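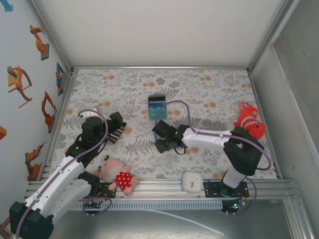 Tissu à fougères grises et fleurs orange pêche, fond blanc cassé.

Zulard – jeu de fiches sur les tissus d'ameublement imprimés
README, version du January 18, 2021

C'est quoi
573 fiches texte, une par coupon. Motif, fond, couleurs, largeur du rapport, état. Pas de photos dans l'archive, seulement les fiches. Coupons venus du fonds Crichton (rideaux, nappes, housses) plus un petit lot donné par Coralie Waaka.

Contenu
fiches.csv : le principal
motifs.txt : vocabulaire des motifs, 24 termes
couleurs.txt : noms de couleurs, voir plus bas
a_revoir.csv : 14 fiches douteuses, ne pas utiliser pour l'instant

Format
UTF-8, séparateur point-virgule. Attention Excel, il mange les zéros au début des cotes. Importer la colonne cote en texte.

Colonnes
cote ; motif_1 ; motif_2 ; fond ; couleurs ; rapport_cm ; lisiere ; etat ; saisie_par
motif_2 souvent vide, c'est normal. lisiere = oui / non / coupée.

Saisie
Eyerusalem Yilma et Kiri Faulkner pour l'essentiel. Relecture Shona Dunstan, mais seulement les 258 premières. Le reste pas relu, donc fautes possibles, surtout dans etat.

Couleurs
Le gros point faible. « Pêche », « saumon » et « abricot » employés un peu au hasard selon la personne. Regroupés sous « orange clair » dans la colonne couleurs, le mot d'origine est entre parenthèses. Pareil pour écru / blanc cassé / ivoire. Les gris on y a pas touché.

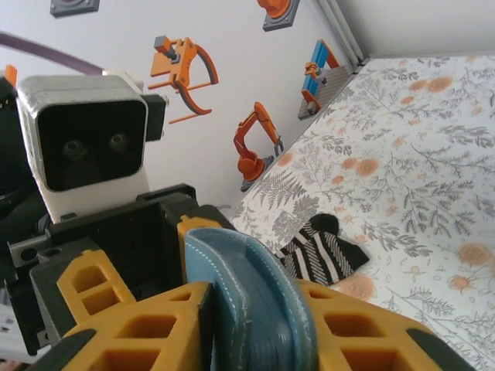
Textile bleu-gris plié, surpiqûre claire sur le bord arrondi, tenu debout entre deux doigts de pince jaunes, contre le fleuri.

Unis et doublures
Hors périmètre. Quelques uns sont passés quand meme, motif_1 = « uni ». À filtrer si besoin.

Problèmes connus
- rapport mesuré au mètre ruban, tissu à plat mais pas repassé
- « fougère » et « feuille » se recouvrent, à trancher
- doublons probables entre Crichton et le lot Waaka
- dates de fabrication : abandonné, trop peu d'infos sur les lisières

À faire
Version suivante en février. Relecture de la suite, vocabulaire des motifs à revoir avec Ataahua Nepia.

Licence
Usage libre, citer Zulard. Corrections : envoyer la cote + la ligne corrigée à Shona, pas le fichier entier svp.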